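Towels going stiff after moving house

dvarma11
Moved in December and every towel we own has gone like cardboard. Same machine, same powder, same 40 wash as at the old place. The only thing that's changed is the water. Anyone else had this?

Marisol_B
Hard water. Cut the fabric softener out completely, it coats the loops and makes them worse. Half a cup of white vinegar in the drawer instead.

kkartha
I wouldn't use vinegar every wash. My door seal perished and the repair chap blamed it. More powder is what you need in a hard area – the box has a separate line for it and most people read the wrong one.

Marisol_B
I've used vinegar for 11 years on the same seal. Once a week won't hurt anything.

dvarma11
Thanks both. I've been using the soft water dose, so that's one thing. We dry on an airer in the back bedroom, would that matter?

malathi_a
It does. Towels dried with no air moving set hard whatever you wash them in. Give each one a good shake before it goes up and another when it comes down.
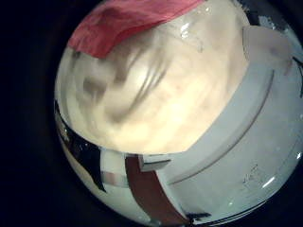 I also do 5 minutes in the tumble dryer at the end on low, then fold. Costs very little and they come out far softer than off the airer alone.

kkartha
Agree with the shaking. Don't overload the drum either, they need room to rinse.

dvarma11
No tumble dryer here, but I can open the window. Put a load on this morning with the right dose and no softener. Will try the vinegar on Wednesday with the old ones, sorry kkartha.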